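Kitchen countertop

A kitchen countertop, also called a worktop or bench top, is a flat horizontal surface fixed on top of base cabinets and used for preparing food, setting down appliances and holding a sink.
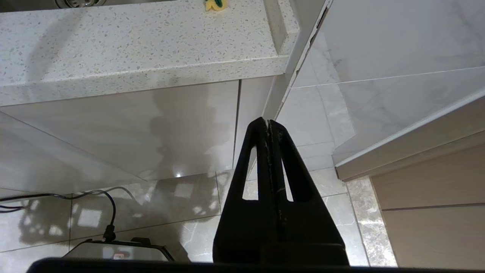 Most countertops are installed at standing height and run along one or more walls. Those placed away from the walls form an island or, when joined to a wall at one end, a peninsula.

Contents
History
Materials
Edges
Sinks and cutouts
Installation
Care

History

Before fitted kitchens became common, food was prepared on a freestanding table, and washing was done at a separate sink with its own drainboard. Cabinets, sink and work surface were often bought at different times and stood at different heights. The continuous countertop spread in the twentieth century with factory-made base cabinets, which gave builders a level support to cover with a single surface. Linoleum, tile and enameled steel were early coverings. Plastic laminate later replaced them in many homes, and stone and stone-like slabs became widespread toward the end of the century.

Materials

Laminate is a thin decorative sheet glued to a particleboard or plywood core. It is light and cheap, but water that gets into a seam can make the core swell.

Solid wood, often sold as butcher block, is made from strips glued side by side or end up. It can be sanded and refinished, and needs regular oiling unless it has been sealed with a hard finish.

Natural stone includes granite, marble, soapstone and slate. Granite resists scratches well. Marble is softer and is marked by lemon juice, vinegar and other acids.

Engineered quartz is made from crushed quartz bound with resin and pressed into slabs. Pigment and chips of different sizes are added to give plain, speckled or veined patterns. It takes up very little liquid and does not need sealing, although the resin can be damaged by hot pans. Cutting it dry releases fine silica dust, which is harmful to breathe, and fabricators use water and dust extraction to control it.

Other materials include stainless steel, concrete, ceramic tile and acrylic solid surface.

Edges

The exposed edge may be left square or shaped before installation. Common profiles are eased, bullnose, half bullnose, bevel and ogee. Rounded edges are less likely to chip than sharp ones. To make a thin slab look heavier, a strip of the same material is often attached under the front, a method known as a built-up edge.

Sinks and cutouts

A drop-in sink rests on the counter by its rim and hides the edge of the cutout. An undermount sink is fixed from below, so the cut edge must be finished or polished. Corners of a cutout are normally rounded, as square inside corners tend to start cracks in stone.

Installation

The base cabinets are leveled first. Slabs are then cut from a template, set in place and joined with tinted adhesive. Wide overhangs, such as those used for seating, may need brackets.

Care

Mild dish soap and a soft cloth or sponge are suitable for most surfaces. Abrasive powders can dull polished stone and laminate. Cutting boards and trivets are recommended on nearly all materials.

See also
Backsplash
Base cabinet
Kitchen sink

This page was last edited in November 2021.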